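Siva Fund progress report, 2026-07-01

Hi Huguette – good news first! The office recycling scheme at Plomell has 16 teams signed up, and we've spent 70 percent of the grant (mostly on bins and printing).

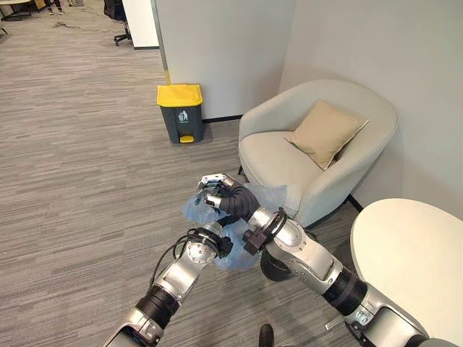
Blue bag by the armchair corner, Plomell office.

Food waste is slower. People love the idea but forget which day it goes out, so I'm redoing the posters with bigger letters. The pedal bins have gone down well, though! 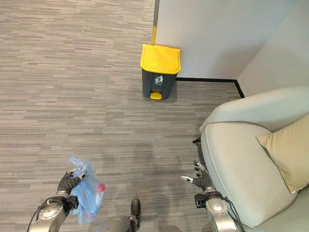 Next steps

Fehr wants 30 more posters, and I'll send you their quote when I get it.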